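Setting Up and Maintaining the Block Sorting Cell
Project report, second year, Automation Workshop
Brynhildur Toft, Randesbridge Technical College

1. Background

The cell in the Isonby room is used by three student groups, and each group used to change it a little and leave it like that. When I took over the cell in April, the arm could still run its program, but it put the pieces down beside the place where they should be. My task was to bring the cell back to a known condition and to write a routine which the next students can follow. I did not write new control software. The controller is a Kevurau unit and I used only the functions it already had.

2. Condition at the start

I first ran the old test program at low speed and wrote down what I observed. The arm came to every position with an error in the same direction. This told me that the joints were probably good and that the work surface had moved in relation to the base. When I put my hand on the board and pushed, I could feel it slide a little. One fixing at the front had lost its washer. The cable at the back was also pulled too tight, and at the end of the long movement it touched the table.

3. Work on the table and the board

The table top has a regular pattern of holes, so it is easy to bolt things to it and also easy to bolt them one row wrong. I took the board off, cleaned the holes with a brush and a vacuum cleaner, and checked the underside of the board for chips. Then I put it back, set it square to the table edge with a steel rule, and tightened the fixings by hand before I used the key. It is important to go from corner to corner. On my first try I tightened one side completely, and the board turned.

After this I taught the reference points again. The Ragnarsson manual for the arm recommends 5 points, and I followed this. The lowest approach height is now 3 mm over the board. Before my work it was set to zero, and this explains some old scratches on the finger tips which I found when I cleaned them.
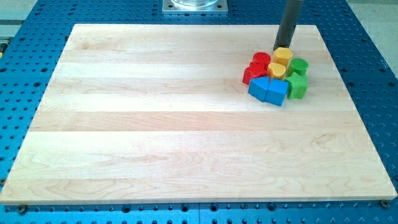
Figure 1. The board on the perforated table, with the red, yellow, green and blue test blocks grouped at the right.

4. The test pieces

The blocks are of wood and have different shapes. The round ones are simple for the gripper. The pieces with sloping faces are more difficult, because the fingers can push them away before they close. For the close group I therefore added a short stop above each piece and reduced the closing speed. I also changed the order of picking, so that the outer pieces are taken first and the fingers have more room for the next ones.

I made 115 picks with the new settings. Three of them failed, all with a sloping piece. In two cases the block turned in the fingers, and in one case it was not taken at all. I cleaned the rubber pads with alcohol after the last failure, but I had no more time that afternoon to repeat the series. It is therefore not known if the pads were the cause.

5. Routine for the next group

Before the first run of the day:
Push the board at each corner. If it moves, tighten the fixings and check the reference points.
Look at the finger pads and wipe them.
Move the arm slowly to its furthest position and watch the cable.
Run the test program at low speed with one round block.

Once a month, take off the board and clean the table holes. Write the work in the blue notebook, also when no fault was found.

6. Remaining problems

The missing washer was replaced with one of a similar size from the workshop drawer, and the correct part should be ordered. The cable has a new holder and does not touch the table now, but the holder is only a printed part and I do not know how long it will last. I would also like to have a fixed pin for the board, so that it always goes back to the same place. The drawing for this pin is in the project folder, and it has not been made yet.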